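这份说明写给要用“抽屉”那部分数据的人。请先读“已知故障”一节，再下载。数据主体的说明在仓库根目录，本文件只讲抽屉子集和里面的力信号问题。

# Mamo 抽屉子集：数据说明

版本：2
最后修改：5月9日

## 内容

任务只有一个：机械臂从上方接近小抽屉柜，夹住圆钮，把抽屉拉开或者推回。全部在同一张木桌上采集，柜子的位置每一批有小的变化。

| 项目 | 数值 |
|---|---|
| 采集总条数 | 1,860 |
| 可以正常使用 | 1,319 |
| 标记为 `force_suspect` | 495 |
| 因保护停止而中断 | 其余 |

中断的条目也保留在仓库里，放在 `aborted/` 目录，没有做裁剪。如果你研究的是失败检测，这部分可能比正常数据更有用。

每一条包含：

- 关节角度和关节速度
- 腕部六维力/力矩（原始值与补偿值各一份）
- 夹爪开度指令和反馈
- 两路固定视角的视频
- 操作记录，纯文本，有的条目为空

## 设备与布置

机械臂腕部下面接白色支架，再下面是力传感器和转接法兰，最下面是夹爪。夹爪的线和传感器的线都从支架旁边绕出来，沿着手臂走。请记住这一点，后面的故障和它有关系。

抽屉柜是白色塑料的，很轻。抽屉向左拉出，圆钮在抽屉面板上。因为柜子轻，夹爪如果偏了一点，不会马上出现很大的力，柜子会先跟着移动。这给我们判断故障带来不少麻烦。

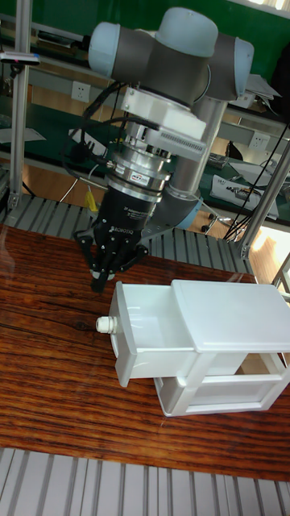 Tomás Veloso：我认为“柜子太轻”不能算主要原因。我用你们的原始值重新算过，手腕转动以后，夹爪还没有碰到任何东西，侧向力已经不是零。柜子在这个时候不参与。建议把这一条写在前面，不然读的人会去改柜子，改完问题还在。

他的意见我们接受，下面的一节是按照他的意见重写的。第一版里把原因写成“接触不稳定”，这个说法是错的，请不要再引用。

## 已知故障：力信号偏移

### 现象

1. 手臂在空中转动腕部，力传感器的补偿值慢慢离开零点。
2. 手臂停下以后，偏移不回来，或者只回来一部分。
3. 控制程序以为夹爪已经碰到圆钮，提前闭合手指。
4. 手指闭合时圆钮不在中间，有时只夹到边缘，拉的时候滑脱。
5. 少数情况相反：偏移抵消了真实的接触力，程序没有发现接触，继续向下走，直到保护停止。

第 5 种最需要注意。保护停止工作正常，没有人受伤，但是有一次手指压在桌面上，桌面留下一个小凹痕。我们从那天开始把下降速度降低了一半。

### 原因

线缆绑得太紧。Arnton 工位在11月换过一次支架，换完以后线缆的固定点往上移了，留出的弧长不够。腕部转到某些角度时，线会拉住传感器下面的部分。传感器测到的是线的拉力，不是抽屉的力。

重力补偿的程序不知道有这个拉力。它按照夹爪的重量和姿态计算，结果当然不对。

我们曾经怀疑过温度漂移，也怀疑过 Cluteck 提供的驱动程序。检查的办法如下：

- 手臂不动，通电放置一段时间，零点稳定，排除温度。
- 用旧版驱动重复同一个轨迹，偏移相同，排除驱动。
- 把线缆从绑扎点松开，重复同一个轨迹，偏移基本消失。

第三项做完以后，原因比较清楚了。可惜这时大部分数据已经采完。

### 受影响的条目怎样标记

标记是用脚本加人工检查做的。脚本看的是接触之前的空中段：如果补偿后的侧向力超过阈值，就写入 `force_suspect: true`。阈值在 `config/flags.yaml` 里，可以自己改，然后重新运行：

```
python tools/flag_force.py --subset drawer
```

脚本有两个缺点。空中段太短的条目，它判断得不好；偏移正好发生在接触之后的条目，它看不到。所以没有标记的条目也不能保证完全干净。Pacheco 工位的数据用的是另外一套固定方式，目前没有发现同样的问题，但检查得没有这边仔细。

## 使用建议

- 只用视频和关节数据：可以用全部条目，包括有标记的。
- 用到力信号：请去掉有标记的条目。
- 一定要用有标记的条目时，请用原始值，自己做补偿，不要用我们给的补偿值。
- 训练接触检测：建议把“提前闭合”单独作为一类，不要和正常抓取混在一起。

## 重复实验时的安全检查

如果你有类似的设备，想重做这个任务，请在自动运行之前做下面的检查。做的时候手要放在手臂的活动范围外面，急停按钮由第二个人拿着。

1. 手动低速，把腕部转到任务中用到的两个极限角度，看线缆有没有绷直。
2. 在每个角度停住，记录力的读数，和计算值比较。
3. 让手指下降到圆钮旁边，保持不动，再记录一次。这个姿态离桌面很近，速度必须最低。
4. 读数和计算值相差太大，就不要开始自动运行，先处理线缆。
5. 更换过支架、夹爪或者线缆以后，全部重新做一遍，旧的零点文件要删除。

第 3 步以前我们没有做。现在每一批采集之前都做，结果写在操作记录的第一行。

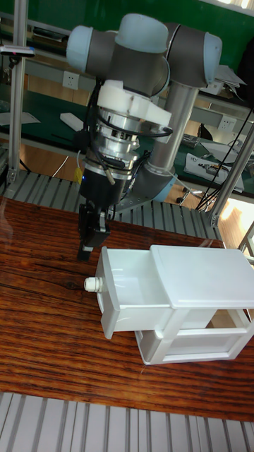 图 2：抽屉拉出一部分，夹爪手指降到圆钮左侧，靠近桌面。

## 还没有解决的问题

- 有几条数据的力信号和视频时间对不上，差别不大，原因不明。和线缆应该没有关系。
- 夹爪反馈的开度在完全闭合时偶尔跳动。没有做滤波，保留原样。
- `aborted/` 里的停止原因是从控制器日志里自动抄出来的，有些写的是通用代码，看不出是力超限还是位置误差。

## 修改记录

**版本 2**：重写故障原因；增加 `force_suspect` 标记；增加安全检查一节；提供原始力值。

**版本 1**：首次放出。只有补偿值，没有标记。已经下载的人请换成新版，两版的条目编号相同，可以直接对照。

发现没有标记但是力信号明显不对的条目，请在仓库里提 issue，写上条目编号和大概的时间点，附上曲线更好。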